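Plasstead Mill open day, and a very long bus ride

I'd been meaning to get to the Plasstead open day for years and kept missing it, so when my neighbour said she had a spare ticket I more or less bit her hand off. It's a knitting mill, one of the last in the valley, and twice a year (February and May) they let the public in to wander about and ask daft questions. Take the 15 bus if you're coming from the station and sit on the left, the view over the reservoir is lovely.

We were split into small groups and ours got Devendra Awasthi, who has worked there since he left school and clearly loves it. He started us off in the yarn store, which smells like the inside of an old jumper. Cones up to the ceiling in every colour going! He let us pull on a bit of cotton to feel how little it stretches, then did the same with a loop of knitted jersey, and of course it sprang back like elastic. It's all in the loops, apparently – the yarn is the same.

Then the knitting hall. Take the ear plugs they offer you. The oldest machine still running is a Stiltov circular, a great green thing with 223 on a brass plate, and it turns out a tube of fabric that drops slowly into the pit underneath. I could have watched it all afternoon. The newer ones are quicker but you can't see much behind the guards.

After that came dyeing, which we only saw through a window, and then a talk on T-shirts and why some go twisty at the side seams after a few washes. I have at least three at home like that, so I was all ears. It's to do with the knit being pulled off square before cutting.

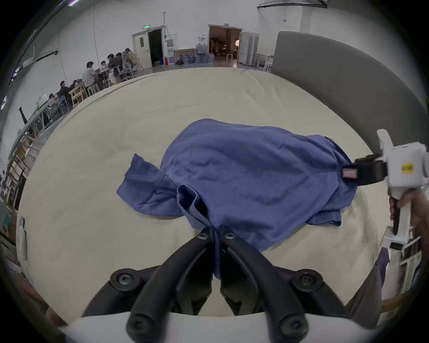

Blue T-shirt with lighter stitching at the hem and sleeve edges.

Lunch was in the canteen and it was proper food, cheese and onion pie with a mountain of peas. I got chatting to a couple who had come over from Sastry on the early train and were hoping to buy fabric by the metre. They were in luck, as the mill shop had a remnants table and they went off with a bagful.

I was good and only bought socks and a tea towel. My neighbour was not good – she spent £169 on a Zarier blanket and then had to carry it home on her knee.

Tickets for the May one go on sale at the mill shop, and the afternoon groups are smaller if you don't like a crowd. Wear flat shoes, the stairs up to the yarn store are steep.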